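Chapter 7
Pacing and Energy Cost in Multi-Stage Road Cycling

7.1 Introduction

A stage race places two demands on the rider that a single-day race does not. The first is repeated work with incomplete recovery. The second is the need to spend effort where it changes the overall standings and to save it elsewhere. Chapter 6 treated the energy cost of one climb ridden at a steady speed. This chapter extends that model to several days of racing.

Three terms are used throughout. Stage load is the total mechanical work done by a rider between the start and the finish, in kilojoules. Carried fatigue is the drop in sustainable power measured the following morning. Time value is the number of seconds gained or lost for each additional kilojoule spent at a given point on the course.

Time value is highest on steep climbs, where air resistance is small, and lowest on descents. It also depends on position in the group. A sheltered rider on flat roads needs much less power than the rider at the front, so an attack on a flat section must be paid for twice: once to open the gap and again to hold it.

Table 7.1 lists the stage loads of two riders, Llanos and Cárdenas, on the same mountain stage. Llanos recorded 3,278 kJ and Cárdenas 2,951 kJ. Both finished in the same group and were given the same time. The difference of 327 kJ reflects body mass, time spent at the front, and one failed attack by Llanos on the second climb. Section 7.3 separates these terms.

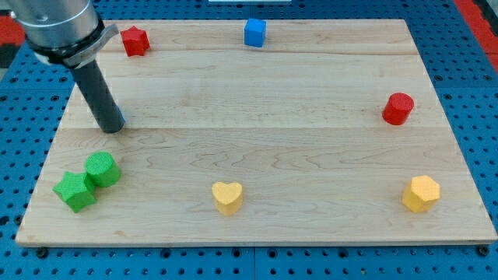
DANITZ, April

Zoila Llanos kept the overall lead on Saturday after her closest rival, Fredy Cárdenas of the Plukero team, chose to follow her on the final climb of the mixed Danitz tour. Llanos leads by 52 seconds with one stage left.

The race report is the starting point for the case study in Section 7.2. Note that it gives a time gap and no measure of effort. From the gap alone, Llanos appears to have lost nothing by attacking early. The following morning's power test is needed before that claim can be checked, and the reader should keep the two stage loads at hand while working through the section.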